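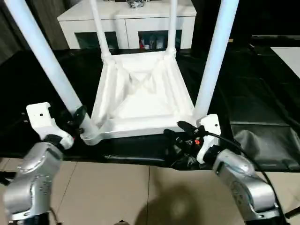 Taburete o mesita de plástico blanco, de cuatro patas, boca abajo sobre la mesa de trabajo.

Zutoldale abre en mayo un taller de montaje y repaso de muebles pequeños

Inscripción gratuita. Plazas limitadas, grupos de cinco.

Nota de prensa. Zutoldale, mayo.- La tienda de menaje Fuvuvard y el taller de barrio Zomano ponen en marcha este mes un servicio conjunto para montar, revisar y volver a poner en uso mesas auxiliares, taburetes y banquetas de plástico. Sede: el local de Zomano, planta baja, entrada por el patio. Horario de tarde, desde las 17:00.

La idea viene de la campaña del invierno pasado. Entonces se recogieron 96 piezas en el municipio, casi todas mesitas de balcón y taburetes de baño. Muchas llegaron con una pata de menos o con los tubos mal encajados. Otras enteras, solo sucias. Buena parte volvió a casa de sus dueños en la misma semana, el resto se donó.

Cómo funciona. Se trae el mueble (dos por persona como máximo), se apunta en la entrada y se trabaja en mesa, con el tablero hacia abajo y las patas al aire. Se limpia por dentro, que es donde se acumula la suciedad, entre los nervios. Se miran los encajes uno por uno. Si una pata baila, se saca, se limpia el alojamiento y se vuelve a meter recta, sin martillo. Cada revisión lleva unos 2 cuartos de hora, algo mas si hay que buscar recambio.

Recambios: Zuccaro aporta conteras, tubos y casquillos de medidas corrientes. No se garantiza el color exacto. Las piezas rajadas no se pegan, se sustituyen o se retiran a reciclaje.

Las mesas de trabajo van cubiertas de negro. Ayuda a no rayar el plástico y se encuentran antes los tornillos pequeños. Pedimos a los asistentes que traigan el mueble vacío y seco, y si conservan las instrucciones, mejor.

No se admiten muebles de madera, sillas plegables ni nada que pase de un metro de alto. Para esos casos Zomano mantiene su servicio habitual con cita previa.

Inscripciones en el mostrador de Fuvuvard o en el propio taller, hasta completar grupo. Los menores, acompañados. El servicio se mantendrá todo el mes y se ampliará a junio si hay demanda sufciente.

Medios: se puede visitar el taller y tomar imagenes en horario de apertura, avisando antes en recepción. Hay mas fotografías disponibles bajo petición.

Comunicación Fuvuvard / Zomano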